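Sobre a Bulura
Por Kanokwan Nuchit
Terça-feira, 11 de outubro de 2022
40 partilhas | 2 comentários

A Bulura é um laboratório pequeno que estuda uma pergunta pequena: como é que um robô com dois braços decide qual deles usar. Dita assim, parece conversa de pessoa indecisa diante de um buffet, e às vezes é mesmo essa a impressão que dá a quem nos visita. O braço direito avança, o esquerdo também, param os dois, e o visitante olha para nós com a delicadeza de quem assiste ao recital de um sobrinho.

Começámos num projeto chamado Nilau, que tinha objetivos muito mais grandiosos e um orçamento à altura deles durante quase um ano. O Nilau queria um robô que arrumasse uma casa inteira. Ficou-nos dele uma mesa castanha, uma quantidade apreciável de cabos e a convicção de que uma casa é demasiado grande para começar. Uma mesa já dá trabalho que chegue.

O que fazemos, em concreto

O nosso método chama-se Tamiru. Nos sistemas que usávamos no Nilau, um modelo recebia as imagens das câmaras e produzia os movimentos dos dois braços ao mesmo tempo, como se fossem um único bicho com muitas articulações. Funciona razoavelmente quando as demonstrações são todas parecidas. Quando um operador prefere pegar nas coisas com a direita e outro com a esquerda, o modelo aprende a média dos dois, e a média de duas boas maneiras de pegar num objeto é ficar com as duas pinças paradas no ar.

O Tamiru separa as coisas. Primeiro escolhe um braço para conduzir a ação e atribui ao outro um papel: ajudar, esperar ou sair do caminho. Só depois calcula as trajetórias. A escolha é revista a intervalos curtos, mas mudar de ideias tem um custo, que nós fixamos, e que impede o robô de hesitar como uma pessoa à frente de uma porta giratória. Acertar nesse custo ocupou-nos boa parte do doutoramento de Kiros Gidey, que dirige a parte de aprendizagem e já não acha graça à comparação com a porta.

As tarefas são domésticas e de propósito pouco heroicas: flores, utensílios de cozinha, tabuleiros, uma grelha branca de arame. Os ramos dão-nos especial trabalho. Um bloco de madeira tem faces e arestas e comporta-se como um cidadão exemplar; um ramo tem pétalas por todo o lado, tapa a pinça que o segura e muda de silhueta conforme o ângulo. Para um modelo que decide a partir de imagens, é um teste bastante antipático, e por isso ficou. 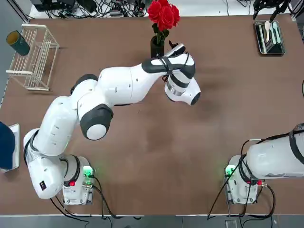 Rosas vermelhas e dois braços brancos, nas duas imagens.

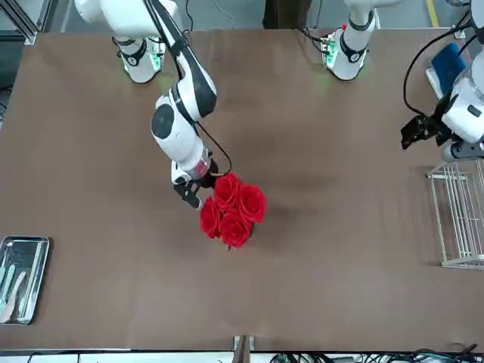
Treinámos a versão atual com 396 demonstrações, todas feitas por teleoperação. Parece pouco, e é pouco. Durante meses achámos que o remédio para tudo era recolher mais, e chegámos a ter uma folha de turnos colada na porta. Depois reparámos que as sessões mais recentes pioravam o resultado: os operadores, já muito treinados, tinham desenvolvido manias. Deitámos fora uma parte considerável do material -- com menos serenidade do que esta frase sugere -- e ficámos com o conjunto mais variado.

O resultado, com as ressalvas

Na nossa bateria de ensaios, o Tamiru conclui a tarefa em mais de 90 por cento das tentativas quando os objetos estão em posições próximas das que viu no treino. É o número que pomos nos cartazes. O número que discutimos ao almoço é outro: quando afastamos os objetos para zonas da mesa que não aparecem nas demonstrações, o desempenho cai de forma visível, e a maior parte das falhas acontece na escolha do braço, antes de haver sequer contacto com o objeto. O robô escolhe o braço que está mais longe e depois executa o erro com grande elegância.

Para nós, essa é a parte útil. No sistema anterior, uma falha era um movimento estranho e ninguém conseguia dizer onde tinha começado. Agora podemos ler a decisão, ver quando foi tomada e comparar com a que um operador tomaria. Continua a falhar, mas deixa registo. Quem já tentou perceber por que razão uma rede neuronal largou uma colher saberá apreciar a diferença.

Há também coisas que o método não resolve. Não sabe lidar bem com passagens de mão para mão, em que a liderança muda a meio do gesto. Não faz ideia do que é frágil. E o custo de mudar de ideias ainda é um valor afinado por nós, numa tarde de outubro, com argumentos que na altura pareciam científicos. A próxima versão deverá aprendê-lo a partir dos dados. Kiros diz que está quase. Di-lo desde a primavera.

Quem somos

Somos uma equipa curta, dividida entre aprendizagem, controlo e aquilo a que chamamos, por falta de melhor nome, a mesa: preparar as tarefas, repor os objetos, verificar câmaras, encaminhar cabos. Todos passam pela mesa, incluindo quem assina os artigos. Eu trato da avaliação, isto é, sou paga para desconfiar dos colegas, e escrevo estas páginas porque perdi a votação.

Trabalhamos com a Drumow, que nos empresta tempo de cálculo e recebe em troca relatórios trimestrais de uma franqueza pouco comercial. Não vendemos robôs. De vez em quando alguém telefona a perguntar quanto custa um que ponha a mesa, e respondemos que o nosso, por enquanto, precisa de dois engenheiros por perto, o que encarece muito o jantar.

Recebemos estudantes de mestrado e doutoramento, de preferência gente que goste de ver o mesmo gesto muitas vezes. Não é preciso experiência com manipulação bimanual. É preciso escrever com clareza o que correu mal e voltar a pôr as colheres no sítio. Os pedidos de visita fazem-se por correio eletrónico, e costumamos responder na mesma semana, exceto antes de prazos de conferências, quando a resposta demora e vem sem pontuação.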